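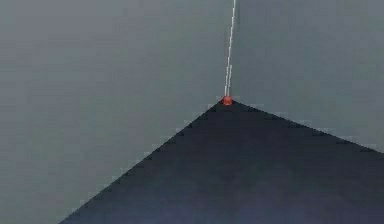 The ferry to Skanness was late again and Samuele Zuccaro had eaten both his rolls before it left the wall. Stupid. Six hours over and only a machine on board that did soup. He had his father's bag, his father's coat, the letter in the inside pocket gone soft from handling. In the letter the old man said you'd know the island by the hill, black, no trees, coming up to one blunt point with grey all behind it, and a bit of red right at the tip, so small you'd think it was a fault in your eye. Samuele had read that line so often he could of drawn it. The rest of the letter was about money.

3,717 was the figure. No currency, just the number, underlined twice. Owed to a man called Pangaribuan, or owed by him, the sentence could be read either way and his father's commas were no help. Samuele had tried it out loud in the kitchen. He'd tried it on his sister down the phone.

– Owed by, she said. Obviously.
– Why obviously?
– Because Dad never borrowed off anyone.

Which was a lie and they both let it go past.

So. Ferry. Rain on the windows, then no rain. A woman across the aisle with a cake tin on her knees, holding it with both hands the whole way as if it had a bird in it. She asked if he was going over for the herring job. He said no, family. She looked at the coat.

– That's never Zuccaro's.
– I'm the son.
– Oh, she said, and looked at the tin for a good long while.

Then nothing for an hour. Then she opened it and gave him a slice, fruit cake, dry, wonderful.

Skanness harbour. Wet steps, a rope burned green, a van with its back doors tied shut. He asked a boy for Pangaribuan's and the boy pointed up the only street. Two pubs, the Seltau and one with no name. A chapel turned into a shop turned into nothing. He walked fast because he'd told himself he would catch the evening boat back, and because if he walked slow he would start practising what to say, and he was no good once he'd practised.

The door was open. Kitchen, stove, radio on low. A man at the table mending a shoe, older than Samuele had expected, thin wrists, glasses on a string.

– Mr Pangaribuan?
– You're late, said the man. Twenty years. Sit down, mind the dog.

There was no dog. There was a bowl for one, and a blanket. Samuele stepped over the blanket anyway.

He put the letter on the table. Pangaribuan didn't pick it up, he bent right down and read it where it lay, moving his lips. Got to the number. Laughed, one breath through the nose.

– He kept that up then.
– Is it yours or his?
– Is what?
– The money. Who owes who?

The man took his glasses off. He said did your father tell you about the Herusance. Samuele said no. A boat, said Pangaribuan. Ours, half and half. Bought her in May and she was on the bottom by winter, and we were in the pub at the time, the both of us, thank God, arguing about who'd tied her up. I said him. He said me. She cost what's written there. Each.

– Each?
– Each. So I said he owed me my half and he said I owed him his. He went over to the mainland on the next ferry and that was that. Every Christmas I got a card with the number in it. Just the number. I sent one back.

Samuele thought of the cards on the shelf at home, the one his mother always put at the back, behind the clock. He'd thought it was a phone number. As a boy he had once tried to ring it.

– You didn't send one this year, he said.
– Did he notice?
– He was in hospital. I noticed.

Pangaribuan got up and filled the kettle and stood with his back to the room longer than a kettle needs. The radio did the shipping, then some accordion thing. Samuele looked at the shoe. It was a good job, small tight stiches, waxed thread.

– I heard in the autumn he was bad, the man said to the window. I wrote it out. Had the stamp on. Then I thought, you can't send a man a bill when he's like that. So I didn't, and then I thought, now he'll think I've let him off.
– He'd have hated that.
– I know he would.

Tea. Too strong, out of tin mugs. They drank it quick. Samuele had the cheque book in the bag, he'd brought it in case, and he had a short angry speech in case of the other thing, and he didn't get either one out. Instead he asked who did tie her up.

Pangaribuan looked at him a good while.

– What did he say?
– He never said. I'd never heard of her till now.
– Well, said Pangaribuan. Well then. It was me.

He said it the way you'd say the time. Then he went over to the dresser and pulled at the drawer, which stuck, and swore at it, and got out a biscuit tin, and in the tin were the cards, all of them, with a bootlace round. He pushed it across.

– Take them or don't. I can't have them in the house with me knowing I said that.

The ferry horn went. Samuele had his arm in the wrong sleeve of the coat, then the right one. Bag, letter, tin. At the door he turned round to say something and the man had already gone back to the shoe.

– There's a boat at six tomorrow as well, Pangaribuan said, not looking up. Slower one. Bed's made up, if the dog's not on it.

Samuele stood there on the step with the tin under his arm. Down at the harbour they were taking in the ropes. He put the bag down.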